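October, bench 2, written after lunch

Glaze tests, second round for the Stindari white. Evaristo opened the kiln at 8 in the morning and called me, because he did not want to touch the tiles before I see them. Good habit, I want that we keep it.

Recipe is the same as last time, only the water changed. In the first round we mixed with water from the tap in the yard, and Gianni had the suspicion that the pinholes come from there. So now one bucket is tap water and the other is the water from the Kema filter. Same clay body, same brush, same shelf of the kiln.

Result: the pinholes are on both. A little fewer on the filtered one, but I would not bet on it, the tiles near the door always look a little better. I put them under the lamp with Carmela and she agrees with me that the difference is too small. She thinks the problem is the bisque, that we fire it too fast and the gas has no time to leave. I wrote in the first round that the bisque was slow, but when I looked in the kiln book the ramp was the old one for the Voltolton bricks. My mistake. I had copied the page and not the number.

So for the third round:
Bisque again, slow ramp, with a hold of 2 hours before the top temperature.
Tap water only. The filter goes back to the dye room, they asked for it already.
Sieve the glaze two times, through the fine sieve. Last time I think it was one time only, it is not written.
Three coats, and dry between the coats. Evaristo wants to try dipping, but please let us change one thing and then the other.

The crack in the Morelli test bowl is not a glaze problem, in my opinion. It starts at the foot and goes up, and the foot was trimmed when it was already too dry. I kept the pieces in the blue crate under the bench, if somebody wants to look. Do not throw them before Nazareno has seen them, he threw the bowl and he will ask.

Weights. The small scale gives me 70 grams for the check weight, so it is correct again. The batteries were weak, I think, and this explains the strange tin oxide number of last week. I put a line through that number in the book and signed it. Please use the small scale only for the oxides and the colorants, the big one is enough for the feldspar.
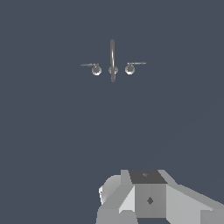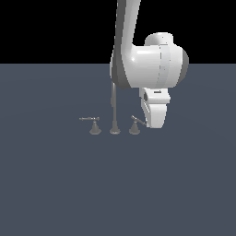 Aurelio asked if we can have the white ready for the dinner plates before the end of the month. I told him that I do not promise. If the slow bisque takes away the pinholes, we need still one firing on real plates and not on tiles, because a tile lies flat and forgives a lot. On the rim the glaze becomes thin and there I expect the next trouble.

Still to do: wash the buckets, label the new tiles on the back with the iron pencil (the marker burns away, we lost a full row like this in spring), order cones. Carmela loads the bisque tomorrow morning and I will check the ramp with her before she closes the door.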